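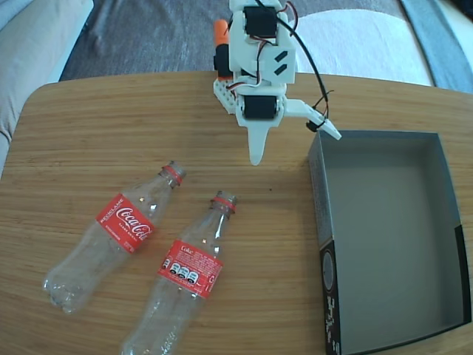
Lech Laskowska's objection, raised at a workshop in June and repeated in most later discussions of the method, was that a success rate measured on one table tells the reader about the table. The remark has followed Pandimbridge ever since, and a fair account of the method has to begin with it.

By Gunnel Tveit
Last revised in June

Pandimbridge is a method for training low-cost robot arms to pick up household objects and place them in a container, using a modest number of human demonstrations and a second stage in which the training set is pruned. It was developed by Bendik Grønli and Idun Dalen at the Briltitz laboratory. Its supporters describe it as a cheap route to reliable pick-and-place behavior. Its critics grant that it is cheap.

Background

Imitation learning, in which a robot copies recorded human actions, has become common on hobby-grade hardware with 3D-printed parts and small servo motors. Such arms are inexpensive and easy to repair, but they are also imprecise. Gears have play in them, printed brackets flex under load, and two arms built from the same files may not reach the same point when given the same command. A policy trained on one arm often does poorly on another.

The usual answer has been to collect more demonstrations. Grønli and Dalen argued that on hardware of this kind, more data often meant more bad data. An operator who is tired, or who is still learning the controls, produces hesitant recordings full of corrections, and the trained policy copies the hesitation. Pandimbridge was meant to find those recordings and throw them out.

Method

The operator records 200 demonstrations of a single task. A small policy is trained on all of them. Each recording is then played back against the policy, and the steps where the two disagree most are flagged. Recordings with many flagged steps are dropped, and a second policy is trained on the remainder.

The central assumption is that disagreement is a sign of a poor demonstration. This is the weakest part of the method. A recording may disagree with the policy because the operator fumbled, but it may also disagree because the object lay in an unusual position and the operator dealt with it well. The pruning step cannot tell these cases apart. Pylyp Kovalchuk, who reviewed the method for the Clindix newsletter, wrote that it "throws out the mess and some of the lessons with it." The authors replied that rare positions could be protected by hand-marking them before pruning. That is true, though it adds back some of the labor the method was supposed to save.

The threshold for dropping a recording is set by hand as well. The original report used one value throughout and gave no account of how it was picked.

The bottle task

Most published results concern one task: empty plastic soft drink bottles are laid on a table, and a single arm with a two-part gripper must move them into an open cardboard box. The bottles used were ordinary branded ones, Coca-Cola among them, with the caps off and the labels left on.

The task is harder than it sounds. An empty bottle weighs very little, so a slight touch from the fixed finger can set it rolling before the jaw closes. Clear plastic gives a camera little to work with apart from reflections and the label, and the reflections shift with the light in the room. A bottle on its side must also be gripped across its width, which means that the wrist has to match the angle at which the bottle lies. A gripper that comes down in line with the bottle will usually push it away.

The box adds a problem of its own. A bottle gripped near the neck hangs with its base low and can catch on the wall of the box. Many of the failures reported for the unpruned policy were of this kind, with a sound grasp followed by a collision at the rim.

Reported results

Over 2,783 trials, the authors reported that the pruned policy did better than the unpruned one at both grasping and placing. The number of trials is large for work at this scale and has been quoted often, sometimes as though it settled the matter. Nearly all of the trials were run on the same arm, at the same table, with the same operator resetting the bottles between attempts. Repeating a trial many times narrows the error on that setup. It says little about any other.

There is also the question of what counted as a success. In the report, a trial passed if the bottle ended up inside the box, whatever happened along the way. A bottle knocked over the rim by accident would pass. Dalen has said that such cases were rare, but they were not logged separately, and the trial videos have not been released in full.

The choice of baseline has drawn comment too. The unpruned policy was trained for the same number of passes over its data as the pruned one, using settings that had been tuned on the pruned set. A baseline tuned on its own terms might have closed some of the gap — how much is unknown.

Attempts at replication

The most careful outside test was carried out by the Sjögren group, which built 11 arms from the same design and collected fresh demonstrations on each. On 8 of them, the pruned policy beat the unpruned one. On the other three it did no better, and on one of those it was clearly worse. The group traced the worst case to a loose bracket, which had made the early part of the demonstrations differ from the later part. The pruning step had kept the early recordings and dropped most of the later ones, so the final policy was suited to an arm that no longer behaved that way.

Supporters read this as a good result with one mechanical fault. Laskowska read it differently, pointing out that loose brackets are normal on arms of this type and that a method sold for cheap hardware should be judged on hardware in its usual condition. The Sjögren report takes no side, but it recommends checking that pruned recordings are spread evenly over the collection period.

No replication has yet used an untrained operator, although the original report names such users as the people most likely to benefit.

Use and later versions

A revised version lets the operator review flagged recordings before they are removed. Grønli considers this the standard form of the method and has asked that the earlier one no longer be used for comparison. Since human review was not part of the published trials, the headline results do not apply to it, and no trial of similar size has been run.

The method has been tried on cups, folded cloth and small cartons. Results for cups are said to be close to those for bottles. Those for cloth were poor, and the authors have stated that Pandimbridge is not suited to objects that change shape. An empty plastic bottle also changes shape when squeezed, a point the report mentions once, in a footnote on gripper force.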